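Can they wipe things down yet?
2023-10-05

Surface wiping with a cloth, one arm, one gripper, camera at the wrist.

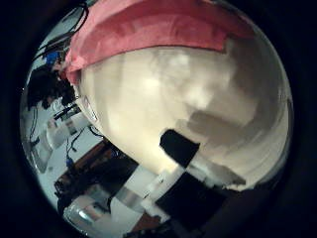
Zeeshan Magsi wrote to me after the July post that I was measuring the wrong thing, and that time per task matters less than how often a person has to step in. I have come around to most of that, so the numbers below are sorted by interventions.

The log I keep has 3352 attempts in it, spread over folding, sorting, loading and wiping. Wiping accounts for 199 of them. A flat tabletop is close to solved: the path is planar, the contact force stays constant, and the cloth lies where you put it. Of the wiping attempts, 88 were on curved objects, and 39 of those needed a hand from someone.

A curved object is harder for dull reasons. The normal direction changes along the stroke, so the wrist has to rotate while it presses. The cloth bunches or slides, and a wrinkle under one edge changes the contact patch. Then the wrist camera is so close to the work that a big pale surface fills much of the view and gives the tracker few features to hold on to. A red or pink cloth against cream is at least easy to segment. A cream cloth would not be.

What I still don't have is a good stop condition. A person looks at a smudge and decides whether it is dirt, shadow or a worn spot. The policy has no such opinion and runs its fixed number of strokes - which is fine for dust and useless for grease.

On the shop floor the case is better. At Tivside the parts arrive in the same pose every time, and a wipe station there can be a fixture and two motions. Homes don't offer fixtures. Celina Głowacki has asked me for the force traces from the curved set, and I will post them with the raw log once the timestamps are fixed.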